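Shared bench: changes to storage and tool return from February

The long table in the meeting room has been doing two jobs for most of the winter, and the hand tools have suffered for it. A check of the drawer unit found 8 tools away from their marked places, two of them in the wrong building. The following arrangements apply from the start of February and replace the sheet that was taped inside the cupboard door.

Hand tools are signed out singly. The old practice of taking the whole roll for one fastening job is to stop. Screwdrivers and wrenches left on the table at the end of a session go back to the drawer, handles to the front, and the sheet is initialled by whoever puts them there.

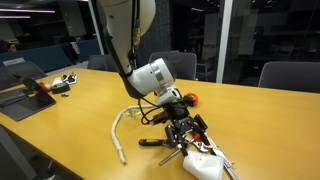 Workshop and Stores Group — Plesard Building

Wrenches are the main problem. An open metal jaw laid directly on the table top will mark the finish if it is dragged, and the top was refinished only last year by Boateng at a cost to the group's own budget. Use one of the grey felt mats from the second shelf. There are 5, and they are to stay in the room. A screwdriver should be put down with the shaft pointing away from the edge of the table and from anyone seated.

Corrugated tube and flexible hose should be coiled to a diameter no smaller than 30 cm and secured with a reusable strap. Adhesive tape leaves a residue which picks up grit, and two lengths had to be thrown away in the autumn for that reason. Coils go on the lower hooks, with the ends facing down.

Cleaning products are now kept with the general stores instead of under the sink. The Ilteo cabinet has a lipped shelf for bottles, labels to the front, and a tray for anything opened. Keep products in the containers they came in. Decanting into unmarked bottles has been raised twice by Babar Lodhi and is no longer permitted in any quantity.
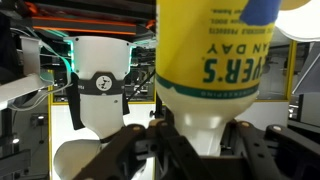

Bottles with narrow necks are to be stored upright with the cap fully closed, including those which are nearly empty. If a label has become unreadable, the bottle should be placed in the tray and reported. Do not write a new label from memory. Refills are ordered when 2 full bottles remain on the shelf, and the order form has been shortened to a single page.

Cloths used with any of these products go in the lidded bin by the door. The bin is emptied at 8 each morning, so a cloth put in during the afternoon will stay there overnight — rinse it first and wring it out.

Small sample containers come under the same rules as bottles, with one addition: the lid must carry the initials of the person using them.
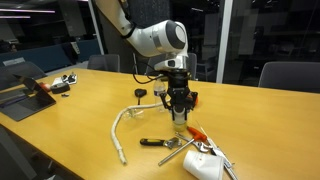
Food and drink on the shared table remains a matter of judgement, and the group does not propose to ban it. Water is acceptable if the bottle has a cap, and it should be kept closed between uses. Open cups are another matter. A clear plastic cup on its side is hard to make out against light wood, particularly when it is resting on a hose, and a paper one tipped over beside a set of tools could put liquid straight on to bare steel. Cups should therefore be kept on the side unit, where Gronus have fitted a raised edge. Laptops may stay on the table during a session, at the end away from the tools.

The sign-out sheet is on the inside of the drawer unit. Corrections to the tool list should be passed to Babar Lodhi before the end of the month.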